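Surname Index Merge: Duplicate Entries from the Orkow Register
Board: Records, Indexes and Transcription
Page 1 of 1

stackroom_b
I am merging two typed indexes of the Orkow parish register into one file and would like opinions on how to handle conflicts. Index A was typed from microfilm and covers baptisms and burials. Index B was typed from the bound volumes and covers baptisms, burials and marriages. Both start with the 1637 entries. Index B runs on past the point where A stops.

After a first pass I have 800 pairs where the same event appears in both files with a different surname spelling. Most are single letter differences. A smaller group differs enough that I would not have matched them without the date and the father's given name.

Current plan: keep the Index B spelling as the main entry and put the Index A spelling in a variant column. Objections?

vellum_and_tape
Yes. You are choosing a winner before checking the register. Index B came from the volumes, but that does not make it more accurate on a given line. I used B for the Corkell family and found the typist had regularized the name in every entry after the first page. The register itself has four spellings. Index A kept them.

If you promote B across the board you will bury the only version that matches the page.

stackroom_b
I had not noticed the Corkell problem. Is it limited to that family?

vellum_and_tape
No. Any name with more than a handful of entries. My guess is that the typist worked from a card file sorted by family and copied the card heading.

fourthcousin
I would go the other way from both of you. Leave the two indexes as separate records and add a link field. A researcher who finds one gets the other. No main entry, no variant column, and no decisions that someone has to undo later.

stackroom_b
That doubles the hit count on every search. People already complain about duplicates in the marriage file.

fourthcousin
Then group them at display time. The data stays as two rows and the results page shows one line with both spellings. It is a display problem and you are trying to solve it in the data.

lineprinter
Our society's search page cannot group rows. It reads a flat file and prints what it finds. A lot of small societies are in the same position. Whatever gets recommended needs to work in a spreadsheet.

For what it's worth, the layout we use:

Record number
Surname as written
Surname standard
Given name
Event type
Event date as written
Event date, year first
Volume and page
Source index (A, B or both)
Note

"As written" stays blank until someone has read the original. We do not copy an index spelling into it. Searches run on the standard surname plus the as written field.

vellum_and_tape
The blank field rule is the right one. I would add an initials column for who read the original and when. Without it you can't tell a checked entry from one that somebody filled in to be helpful.

stackroom_b
Where does the Index A spelling go in that layout if "as written" is blank?

lineprinter
Note field, with the prefix A: or B: so it can be pulled out later. Not elegant. If you have room for two more columns, use two more columns.

old_style_dates
Before you go further on surnames, check the dates. If either index converted January to March entries to a new style year, you will have false mismatches and false matches both. I lost most of a winter to this on a different parish. A child baptized in March under one year in the register turned up under the next year in the index, and a younger sibling with the same given name got matched to the wrong burial.

stackroom_b
Index A gives the year as written. Index B has no statement either way. I will pull a sample.

stackroom_b
Sample results. I took 10 March baptisms from the early pages and compared. B moved the year forward in all of them. A did not. So B converts, without saying so.

old_style_dates
Then your 800 is not a reliable figure. Rerun the match with the B dates shifted back for those months and see what falls out. Keep both forms of the date in the merged file.

fourthcousin
Which is another argument for not merging.

lineprinter
It is an argument for documenting the merge. Leaving two undocumented indexes side by side does not help the person who only opens one of them.

fourthcousin
Fair, but a merged file with errors gets copied everywhere and the sources get forgotten. I have seen a merged index cited as "the register" in printed family histories.

kh_marginalia
Side question on diacritics. I have Hodoroagă in a later volume, an incoming family, and the search page I use drops everything after the last plain letter. Is there a recommended way to enter it?

lineprinter
Save the file as UTF-8, keep the mark in "as written" if the original has it, and use the plain form Hodoroaga in the standard field. If your software still cuts the name off, the export is being saved in an older encoding. Check the export step first. Old spreadsheet programs do this with no warning.

kh_marginalia
It was the export. Name now displays in full. Thanks.

vellum_and_tape
Also look at Birnis while you are in there. In the hand used for the middle volume the r and the v are close, and Index A has some of them as Bivnis. A surname search on either spelling misses the other. Soundex will not rescue you, as the r and v code differently.

stackroom_b
Noted. I found both forms, plus one that drops the s.

Revised plan, posted Aug 3, 2020:

1. Use the lineprinter layout, with separate columns for the Index A and Index B spellings and an initials column for the reader.
2. Store the date as written and the converted date. Flag every January to March entry before the calendar change.
3. Rerun the match on corrected dates.
4. Leave "as written" blank until the page has been read.
5. Put a text file in the same folder stating what each index is and what was done to it.
6. Keep the two original index files, unedited, next to the merged one.

I will release it in batches of 2000 rows so that corrections can be applied before the next batch goes out.

fourthcousin
Item 6 covers most of my objection. I still would not call the result an index of the register until more of the originals have been read. Call it a combined index and name the two sources in the title.

stackroom_b
Agreed on the title.

old_style_dates
For item 2, flag by the date as written and leave the converted date out of the test. Otherwise B entries that were typed with a wrong month get skipped.

vellum_and_tape
I can read Corkell pages against the film if you send me the volume and page list. Baptisms only. The burial film for those years is too faint on my reader.

stackroom_b
List sent by private message, sorted by volume.

lineprinter
Attachments on this thread:

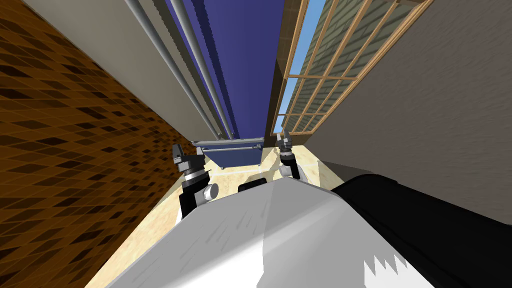
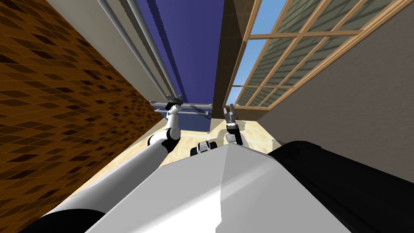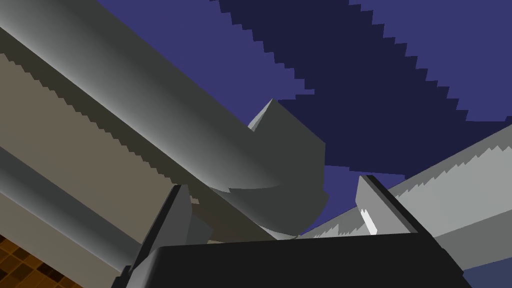

Simulated robot views, 3 attachments, computer rendered

kh_marginalia
Will the text file in item 5 list the abbreviations as well? Index A uses "bur" and "bd" and I have never been sure they mean the same thing.

stackroom_b
They do not always. I will include a list, with "bd" marked as unresolved until I have checked it against the volumes.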